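Galería: el escurridor pequeño

Página 3 de la galería de menaje

En Camham llevamos varias semanas ordenando el apartado de cocina, y en octubre le tocó al secado de la vajilla. Las páginas anteriores están dedicadas a los escurridores de dos pisos y a las bandejas. En esta hemos reunido los estrechos, pensados para quien friega a mano lo de una o dos personas: una taza, unos palillos, una cuchara y poco más.

El formato es sencillo. Una estructura rectangular, más larga que ancha, con salientes curvos donde apoyar las piezas. Cabe junto al fregadero y también encima de una mesa, con un paño debajo si la superficie es delicada. El modelo Pulleck aguanta 12 platos de postre bien colocados; el Gostach se queda en 5, pero se guarda en un cajón. De los dos hay ficha aparte, con medidas y repuestos.

Al usarlos conviene empezar por las tazas. Tumbadas ocupan más sitio, aunque es fácil colocarlas y cogerlas. Boca abajo escurren antes, siempre que el borde no quede pegado a una superficie lisa. Los palillos largos van mejor inclinados entre las varillas, con un extremo arriba, y las cucharas al final, en el hueco que sobre. Si el escurridor tiene ganchos, los platos se ponen de canto y todos mirando hacia el mismo lado.

Eglė Uibo, encargada de la sección, recomienda dejar un dedo de separación entre pieza y pieza. Ella usa en casa un Eglītis antiguo que ya no se fabrica — todavía nos escriben preguntando por él — y lo vacía antes de cenar. La madera la seca con un trapo y la deja fuera hasta el día siguiente.

Para la limpieza del propio escurridor basta agua templada, jabón y un cepillo de cerdas blandas. Las esquinas y la base de los ganchos son las zonas donde antes aparece la cal. Con vinagre rebajado se quita en 20 minutos; después hay que aclarar bien.

Las fotografías son de la mesa marrón, con el escurridor hacia el centro.

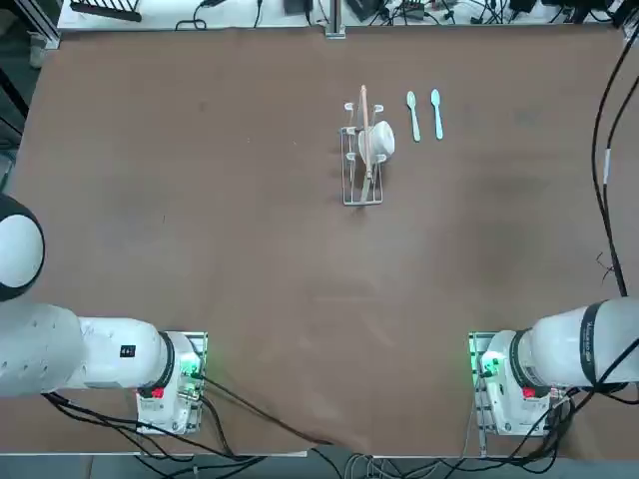
Taza blanca tumbada en el escurridor y un palillo largo de madera clara, apoyado a lo largo.
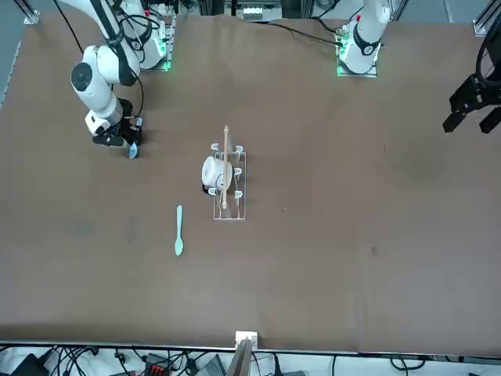
¿Se pueden dejar los palillos de madera en el escurridor toda la noche?

Mejor secarlos antes con un paño. Una noche suelta no los estropea, pero si se quedan húmedos a menudo la punta se oscurece y la madera acaba abriéndose.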